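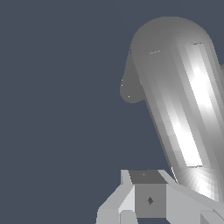
Call for Participants: Evening Walkers on the Road from Flokham to Fullolham

Jun 28, 2021
Reading time: 3 minutes
Print | E-mail

The Ovska walking group is looking for 47 adults who walk outside after sunset and are willing to keep a diary of it. The walks take place in August, on the old road between Flokham and Fullolham. The road has no sidewalk for most of its length and has only a few lamps near the bakery and the bus stop. Many people use it on foot to come home from work, and many of them have told us that they don't feel seen by the drivers.

We want to learn two things. The first is what people really wear when they walk there in the evening. The second is at what distance another walker can notice them. With the answers we will write a letter to both town offices and ask for better lighting at the places where it is needed most.

What you will do

You walk the marked part of the road on four evenings, alone or with one other person. The marked part is 1,009 meters long and begins at the Gruber farm shop. On two evenings you wear your usual clothes. On the other two evenings you wear a light vest, which we lend to you. After each walk you fill in one page of the diary, and this takes a few minutes. Please write it on the same evening, because the next morning one has already forgotten the small things.
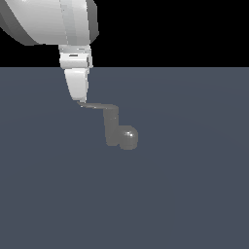 Clothes are a difficult subject, and we ask you not to buy anything new for the study. People often believe that a bright color is enough, but in weak light the colors become similar and what remains is the difference between light and dark. White clothes against a dark background show this well: the outline is clear, and even thin seams can still be found. A dark green jacket in front of a hedge has no such outline. So in the diary we ask first how light or dark your clothes were, and only then for the color.

Who can take part

You should be 18 or older and able to walk the distance without a rest. Glasses are no problem. If you use a stick or a walking frame, you are very welcome, and please tell us so that we can give you an evening with more time. Dogs may come with you on a short leash. You do not need to live in one of the two towns, but you have to come and go home by yourself, and the last bus leaves early.

We can't take people who only want to walk in daylight.

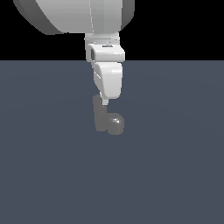 Thaddäus Auer wrote to us after the spring test that he had walked this road for years in a navy coat and was sure that everybody could see him. He asked his wife to stand at the bus stop and wave when she noticed him, and she waved when he was nearly in front of her. He now carries a lamp, and he thinks the towns should have put up more lamps long ago.

What you receive

Each person who completes all four walks and gives back the diary receives 200 francs. If you must stop earlier, you are paid for the walks you have done. The vest has to be returned, clean if possible.

How to apply

Send a short letter or an e-mail to Seraina Hofstetter at the Ovska office. Write your name, your age, which evenings you can't come, and if you have walked this road before. A telephone number is helpful. We answer everybody, also those for whom there is no place.

Print this page | E-mail this page

Comments (3)

Marlis
Is it possible to take part as a couple and both fill in a diary? We always walk together.

Ovska office
Yes, Marlis. Please send two applications and write on both that you come together.

R. from Fullolham
The curve after the farm shop is the worst place. I hope it is inside the marked part!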